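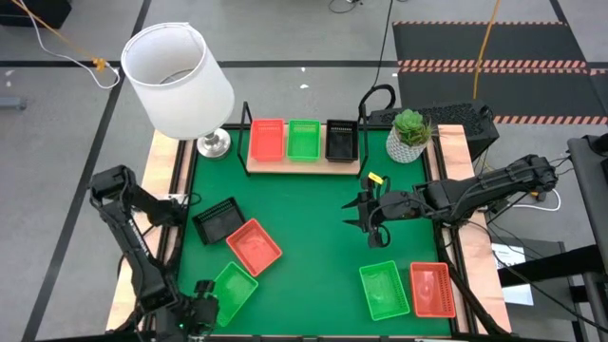 Baskets on the green top and back shelf.

Drindska stockroom, August check
Fire door: closes fully. OK.
Extinguisher: pin in, tag reads 398. OK.
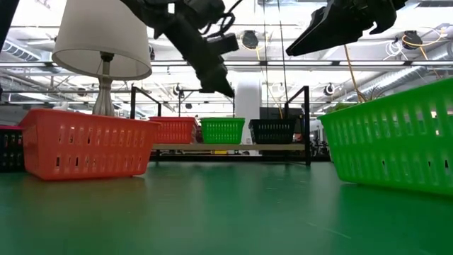

Lamp with white shade, next to a basket.

Lamp flex: no splits - plug to be retested.
Shelf load: limit is 50 kg, label missing. Reorder from Hornar. 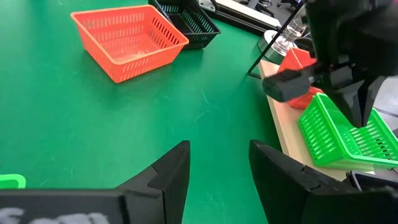

Work surfaces get a wipe down at close. Scuffs like the pale ones on the green top are wear only - don't log them. Log cuts and lifted edges.

First aid box: plasters low, eyewash in date.
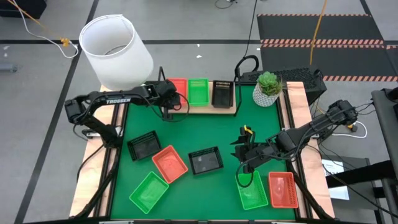

Burn dressings also low. Order both together.

Checked by: Ilgın Bozkurt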